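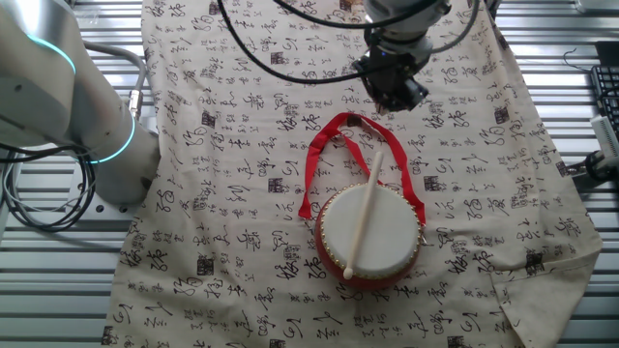 How do I get candle wax out of a cloth tablecloth?

Let the wax go hard, scrape off what you can, then iron the rest into plain paper and wash the cloth as usual.

I do this a lot. We have people over most Friday nights and I'm a sucker for taper candles, so I've had plenty of practice. My first few tries were terrible (hot water straight from the kettle, don't ask) and I ended up with a stain twice the size of the one I started with. So here's how I go about it now.

What you'll need

An ice pack, a butter knife or an old plastic card, a stack of plain brown paper or white paper towels, an iron, dish soap and an old toothbrush. Skip printed paper of any kind. I once used a Hallmont grocery bag with the logo side down and yep, the logo moved in with us.

Getting the hard stuff off

Leave the wax alone while it's soft. I know, it's tempting to pick at it! You'll only push it deeper into the weave. Put the ice pack on top for 6 minutes or so, or fold the whole cloth into a plastic bag and stick it in the freezer overnight. Once the wax snaps when you bend it, slide the knife under the edge and lift. Hold it nearly flat and go with the weave. Big drips usually pop off in one piece, which is weirdly satisfying.

Ironing out the rest

Set your iron to low with the steam off. Lay 2 sheets of paper on the ironing board, put the cloth on them stain side down, and add one more sheet on top. Press for a few seconds, lift, and look. You should see a greasy spot showing up on the paper. Move to a clean patch and go again, and keep going until nothing comes through. A big spill can eat up a lot of paper, so have extra handy.

If your cloth is polyester or some kind of blend, go easy. I test a corner of the hem first. Vinyl and anything with a plastic coating shouldn't go under the iron at all – for those I stick to the ice and then warm soapy water on a rag.

Dealing with the color

White candles mostly leave grease. Red and dark green ones leave dye, and that's a different headache. Rub a little dish soap into the mark with the toothbrush, let it sit while you have a coffee, then rinse from the back of the fabric. For stubborn dye on white cotton I'll soak it in oxygen bleach. I wouldn't try that on a printed cloth without checking the label and testing a hidden bit.

Washing

Wash it on the warmest setting the care label allows. Then hang it up to dry, please. The dryer will set whatever you missed, and I have a sad Prarnetti linen runner in the closet to prove it. Once it's on the line, check it in daylight, and if there's still a shadow, do the soap step over.

One more thing: the candles themselves. I trim the wicks short now and keep the holders away from the window, and I get far fewer drips. A saucer under each one helps too, even if it looks a bit like my grandmother's house.

Print this page | E-mail this to a friend

We use cookies to remember your settings. By staying on this site you agree to our use of cookies.

Questions or tips of your own? Use the contact form. | Copyright, all rights reserved | Back to top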